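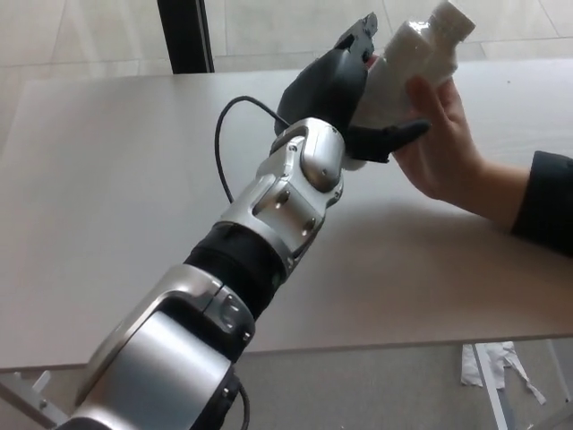

*Bottle between the robot hand and a person's hand, over the bench.*

27/08/2025 — handover rules, second pass

I promised Brittany Zacharias I would write these down properly before the Laltine folks ask for them, so please bear with me, it's going to be a bit of a ramble. The old sheet we carried over from the Fostitz project says "operator takes object when ready" and leaves it at that, and I think we've all been reading that sentence in our own way (me included!).

What I'd like us to try, for both directions:

- Person gets a full grip first and says "got it" out loud. The hand opens only after that.
- Thumb and fingers stay on the free part of the object, never between the object and the robot's fingers.
- Grip force capped at 5 N for anything soft or squeezable. Arm speed at 60 mm/s once a person's hand is over the table.
- Second person on the stop button, and please, not also on the laptop.

Sleeves came up again. Brittany would like them pushed up past the wrist, and I lean her way, though I know it gets chilly in there. Let's call it a "should" for now and come back to it.
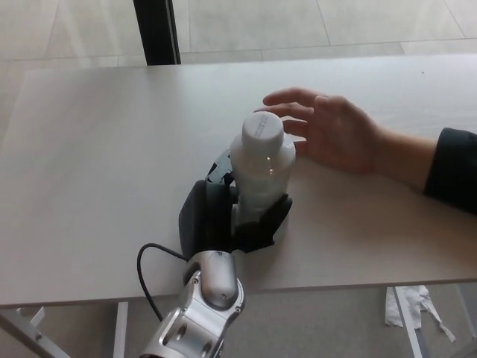
The other thing I keep going back and forth on is where your free hand goes while the robot has hold of something on the table. I like it flat on the tabletop where everybody can see it — it's a relaxed position and easy to pull back from — but the Astora checklist wants it off the table altogether, and I can see the sense in that too. I've written to their safety person to ask how they settled on it.

Cable slack at the wrist: check the loop by hand before each session and again after 90 minutes. Put your initials in the log, even if it looks just fine.

Still to do: get the paper scraps off the floor by the table legs, and move the old sheet to page 149 of the binder so we stop grabbing it by mistake.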